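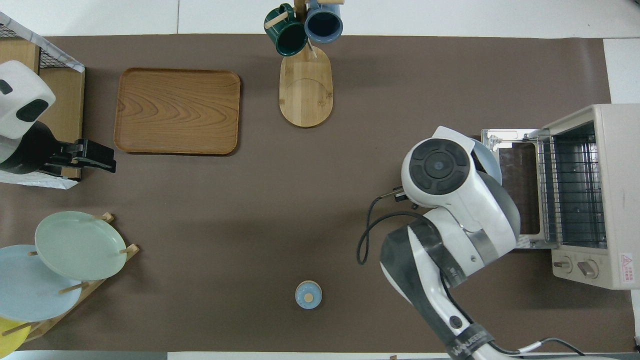 Breakfast at Fernska ends at 10, and Tegan Tautahi would like it known that this does not mean you may arrive at 9:58 and ask what the eggs are like.

"The eggs are like eggs," she says. "They were better an hour ago."

She has run the guesthouse, on the hill road out of Janamwood, for 11 years. Before that she kept the books for a flooring supplier, a job she describes as quiet. I had asked to talk to her about the business of feeding strangers first thing in the morning, when most of us are barely fit to be spoken to, and she suggested I come after the last guests had cleared out. Two of them hadn't. They were in the hallway discussing whether to take an umbrella. We waited in the kitchen with the door mostly shut.

Tautahi bought the place from a couple who had offered what she calls a hotel breakfast without the hotel. There were chafing dishes. There was a juice machine that took up half the sideboard and produced a liquid she thinks of as orange mainly for its color. She kept the whole arrangement going through her first summer out of fear.

"I thought there was a law," she says. "I thought somebody would come and check that I had the little boxes of cereal. So I bought the little boxes of cereal. Then it was August and I was standing there throwing out a tray of scrambled eggs the size of a doormat, and I thought, who is this for? People were taking one spoonful to be polite."

The chafing dishes went to a church in Rewi. The juice machine went to the dump, where the man at the gate asked if it worked and she told him that depended on his standards.

What replaced them is a short menu, written on a card and slipped under the door the evening before. You tick what you want and hang it on the knob. Eggs one of two ways, oatmeal, toast, fruit, and a thing with potatoes that changes with her mood. If you'd like it in your room you tick a box for that too, and it comes up on a tray.

I asked how many people tick the box.

"Fewer than say they will. Everyone loves the idea of breakfast in bed. They see it on the website and it's very romantic. Then they get here and remember that toast has crumbs and they'll be sleeping in them." She considers. "Honeymooners do it once. Retired schoolteachers do it every single day. They've been getting up for other people their whole lives and they have no shame about it at all. I love a schoolteacher."

She has firm views on trays, as she has on most of what passes through her hands before seven in the morning. She likes wood, with a rim, and she likes corners that won't take the paint off a stairwell. Metal ones are loud. Folding legs are out altogether, after an incident with a pot of coffee and a gentleman from the insurance industry.

"He was very nice about it," she says. "He explained to me exactly how he would have handled the claim."

The cards, meanwhile, have turned out to be a kind of correspondence. People write on them. They ask for the eggs to be "normal." They ask whether the butter is local, then leave the butter. One guest crossed out the entire menu and wrote "surprise me," and got oatmeal. Another filled in the card for his wife without asking her, and Tautahi could hear how that had gone from the foot of the stairs.

She keeps the better ones in a drawer, and I was allowed to look at several on condition that I not ask who had written them. My favorite has every box ticked, including both kinds of eggs, with a line at the bottom reading "we are not very hungry."

None of this would surprise anyone who has worked in a kitchen, but Tautahi came to it late and still seems faintly astonished by the public. She had assumed the hard part would be the cooking. She now regards the cooking as a rest.

"The cooking you can do half asleep. I do do it half asleep. The hard part is that you walk in with a coffee pot and there are four people who have never met, and they are all pretending the others aren't there, and somebody's chewing. You have to say something. And whatever you say, that's the conversation now. I once mentioned a badly parked truck and it went on until checkout."

So she used to seat everyone at one long table, on the theory that guests would mingle. They did not mingle. They ate at tremendous speed, like people in a film about prison. When the old Pivuswood hotel closed down and sold off its furniture she drove over and came home with a set of small square tables, badly matched and slightly too low, and breakfast has since slowed to what she considers a human pace. People now talk to each other from table to table, freely, about their knees.

I wondered if she ever eats breakfast herself.

"Standing up. Crusts, mostly. I'll have a proper lunch." She looks at the clock over the stove. "I stayed at a place last winter, my first real vacation since I bought this one, and the woman brought me breakfast and I couldn't eat it. I kept getting up to carry things. In the end she told me to sit down. She was quite short with me."

Did she leave a review?

"I said the eggs were fine."

Tautahi does read her own reviews, although she says she doesn't. She can recite the one that complained about birdsong. She can recite a longer one that praised the view, the beds, the towels and the quiet, and took off a star for the jam. The jam has not changed. Guests who ask about it are told that it is homemade, and they usually look pleased, and she lets them work out for themselves whose home.

She charges 30 dollars for breakfast to people who aren't staying, a price she set in the hope that they wouldn't come. They come anyway, particularly on holiday weekends, and tell her it's very reasonable. She is thinking of raising it.

By now the pair in the hallway had settled on taking the umbrella. The front door opened and closed, and then opened again, and a voice called through to ask if there might be any coffee left, just a drop, if it wasn't any trouble.

"No trouble," Tautahi called back, and stayed where she was for a while.

Interview by Fletcher Dunstan

Last updated: 2 February 2018

We use cookies to remember your preferences and see which pages are read. By continuing to browse you agree to our use of cookies. Accept | Find out more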